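Gosley 400 Label Printer: Set-Up Guide
Section 5. Loading a Roll and Setting the Label Gap
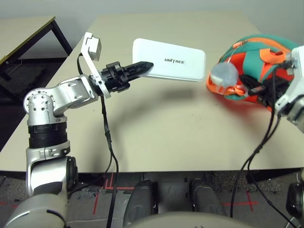
Use this section the first time a roll is loaded and each time the label size changes. Rolls up to 6 inches across fit inside the cover. Larger rolls need the Gondach outside stand (see Section 7).

1. Turn the printer off at the rear switch.
2. Press both side tabs and lift the cover until it locks.
3. Slide the roll guides apart. Set the roll between them with the labels facing up.
4. Close the guides until they touch the roll. The roll must still turn freely.
5. Feed the end of the liner under the sensor bar and out past the tear edge.
6. Lower the cover and press down on both corners.
7. Turn the printer on. Hold FEED until the light blinks twice, then let go.

The printer feeds several labels while it measures the gap. It stops with a gap lined up at the tear edge.

NOTE: Continuous stock has no gap. Set Media Type to CONT before step 7.

CAUTION: The print head stays hot after a long job. Allow 5 minutes before cleaning it. Do not scrape labels off the roller with a blade.

If the light stays red, open the cover and check that the liner runs flat under the sensor bar. Repeat step 7.

Filed under: Printers & Labels > Set-Up Guides

Comments (3)

dockside_r: Step 4 fixed my skewed labels. Guides were too tight.

Palletjoe: Does CONT survive a power cycle? Mine went back to GAP on Friday.

mtk: @Palletjoe save it from the menu before you switch off.

Ferkudow Supply | Contact | Copyright Ferkudow Supply | Back to top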